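Storage Bins for Mixed Small Goods: Wall Slope and Floor Use
Project report, Packaging and Storage course

3. Method

The bins came from two suppliers, Stillow and Grovell. Each was filled with household goods in retail packaging, taken from a stock of 200 items. Items were added one at a time from above until the first one stood higher than the rim. The bin was then emptied and the contents weighed. Two fills were done per bin, with the items drawn in a new order for the second.
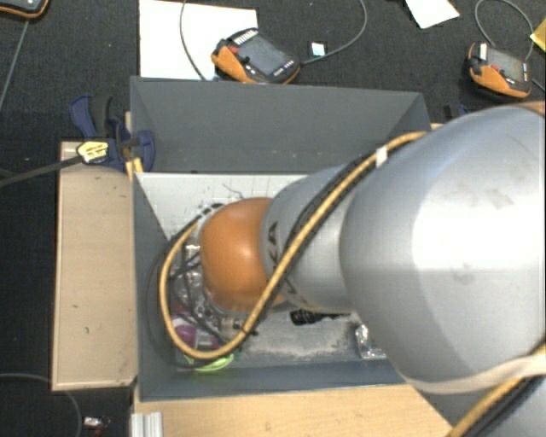 Floor area was the first measure compared. A bin with straight walls has the same area at the rim and at the floor, while a sloped bin loses area toward the bottom. The gray bin has sloping sides, and its left wall tapers inward toward the floor. An item lying in a lower corner, like the purple and magenta one with the pale label area, has less floor to rest on than the rim size suggests. Usable floor area was therefore measured at the base. For the Stillow bin it came to 991 square centimeters, and for the Grovell bin 2,345.

Clear plastic packaging was recorded separately. It springs back after being pressed down, and the second fill often gave a different height for the same items. These readings were kept in the table but left out of the mean.

3.1 Limits

Only dry goods were used. Bins with lids were not tested. Fill order was drawn by lot and was not matched between suppliers.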